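El cajón que siempre se abre

Los brazos colaborativos llegan a los talleres con carpetas de ensayos cada vez más gruesas. Buena parte de esas páginas se ha escrito sin que se moviera un solo motor.
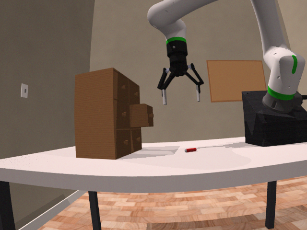
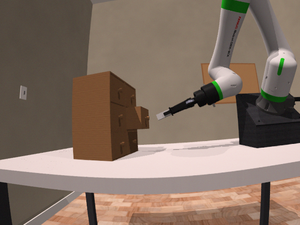

Simulación de un brazo robótico ante una cajonera de seis cajones, con uno a medio abrir.

Asif Khattak lleva años revisando expedientes de seguridad para Nornberg, una consultora que asesora a fabricantes medianos, y desconfía de los porcentajes redondos. El último que le pusieron sobre la mesa hablaba de 315 ensayos de apertura y cierre, todos simulados, y de un 100 % de éxito. «Le pregunté al proveedor cuánto rozaba el cajón», cuenta. «Me contestó que el valor por defecto. ¿Por defecto de quién?»

La pregunta es pertinente. En un entorno virtual, la fricción de una guía es un número que alguien escribe. También lo son el peso de la madera, la holgura del tirador y la luz de la habitación. Si el informe no los declara, el comprador no sabe qué ha comprado.

Psarras, una asociación de integradores, publicó el 1 de julio de 2021 una guía de buenas prácticas que pretende poner orden. Pide declarar los parámetros físicos, conservar los ensayos fallidos y repetir al menos 20 pruebas con el equipo real antes de dar una tarea por validada. Suena razonable. La guía, sin embargo, es voluntaria, y el texto dice «se recomienda» donde uno esperaría leer «se exige».

Themis Xenos, que participó en la redacción, defiende el tono. «Con una obligación no habría firmado casi ninguna empresa», afirma. Al cierre de esta edición habían firmado 4. Una de ellas, Tevedgate, admite que todavía no publica sus fallos porque está «definiendo el formato».

Queda además el asunto de las personas. Los ensayos del expediente que revisó Khattak no incluían ninguna mano que se acercara al cajón a destiempo. La guía le dedica un párrafo al problema y lo remite a un anexo pendiente, previsto para octubre.

Khattak no rechaza la simulación, que le parece útil para descartar disparates a bajo coste. Lo que no acepta es que sustituya a la firma de un técnico. Devolvió el expediente con dos líneas a lápiz: que le indicaran la fricción y que le enviaran los fallos. Sigue esperando respuesta.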